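Rosance Family Rooms
Progress report to the Ahn Fund, second half of the grant year
Prepared by Ye-seo Ok, program lead

Where things stand

I am so happy to be writing this one. When we sent the first report in the spring, the upstairs rooms had no working heat and we were still arguing with the supplier over the wrong doors. As of August, all 5 family rooms are open, the shared kitchen has passed its inspection, and parents who have a child in the hospital across the road are sleeping a short walk away from the ward.

The rooms are for families who live too far out to go home each night. Most stay for a few nights, a few stay for weeks, and we ask for nothing from them except a phone number and the name of the ward. Your grant paid for the refit of the upper floor, the first year of linens and supplies, and my hours.

Nights of stay

We promised 1000 nights of stay by the close of the grant year. We reached 2228! I went back through the booking sheets twice before I let myself type that. A night of stay is one person sleeping here for one night, so a mother and two kids on a Tivow fold-out and a double bed count as three.

The high number has a lot to do with families being larger than we planned for. We had pictured one parent per room. What we got was grandparents, older sisters, a new baby or two, and one uncle who drove through the night and slept until four in the afternoon. The fold-outs were an afterthought in the budget (page two of the original plan, under "other") and they have been in use almost every night.

Bookings

We moved from the paper book to Lernix in the third month. It took longer to set up than I told you it would, and for a while we kept both going, with the mix-ups you would expect. One family arrived at 9 p.m. to find their room already taken. The ward found them a recliner, we had a room for them by noon the next day, and I called them myself to say sorry. We now check the list against the door cards every evening.

The social workers on the wards can see open rooms on their own screens, and that has cut the phone calls to almost none before noon. They love it. One of them sent us a cake.

The rooms

The beds are all made up the same way now, with gray sheets and soft green pillowcases, so a missing piece can be pulled from the same shelf for any room. Bedding goes out to be washed and comes back folded in sets. We also said yes to a plain white basket for each room, something light that a parent can carry down the hall. Small plush toys go in the rooms where children are staying. The fruit ones are the big favorites and we can't keep the kiwi slices in stock! 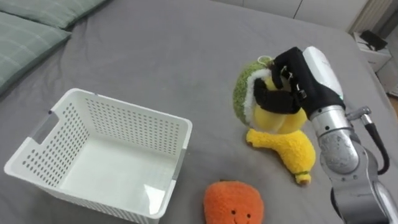
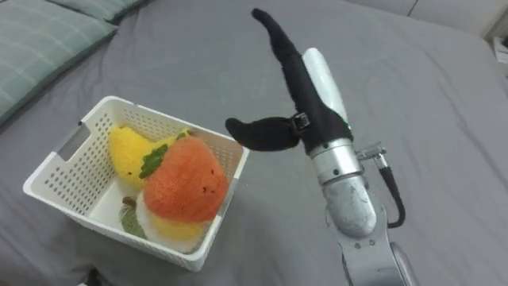 The kitchen

I think the kitchen has done more for people than anything else we built. Parents told us in the exit cards that they had been living on vending machine crackers before they came, and that cooking one pot of rice made them feel like themselves again. There is a shelf for food that anyone can take, and it fills up on its own. People leave what they didn't finish, and the next family finds it.

The second fridge was not in the plan. We bought it with what was left over from the paint line, with your okay, and the total came to 900 dollars with delivery. It is loud. We moved it to the far wall and it bothers people less there.

Two things in the kitchen still need work. The vent fan over the left stove trips the breaker if the kettle is on, and an electrician is booked to look at it. The sink is also too low for tall people, which we are going to live with.

What families told us

Every family gets a card on the way out with three questions and a lot of blank space. Sleep comes up more than anything else. So does quiet, and being able to shut a door. A father wrote that he had the first real talk with his wife in our hallway after days of whispering beside a hospital bed.

The complaints are useful too. The hall light was too bright at night, so we put in a dimmer. The Wi-Fi was poor in the end room and still is, a little. Several people asked for a place to do homework with brothers and sisters, and we've cleared the corner by the stairs and put a table there.

Money

Spending is within the total you approved. Refit costs came in under, supplies came in over, and the two nearly cancel out. Linens wore faster than planned with this many stays, and I would set that line higher next year. The full sheet is attached, with the receipts in month order.

Plans for the next period

Fix the vent fan and the end room Wi-Fi.

Train a second person on Lernix so that bookings don't stop when I am away.

Start an evening check-in by phone for families who arrive after the desk closes.

Talk with you about the ground floor room. It has its own bathroom and a wide door, and it would suit a parent who uses a wheelchair. I have a rough quote and would love to walk you through the space. Any afternoon is fine, and there will probably be cake.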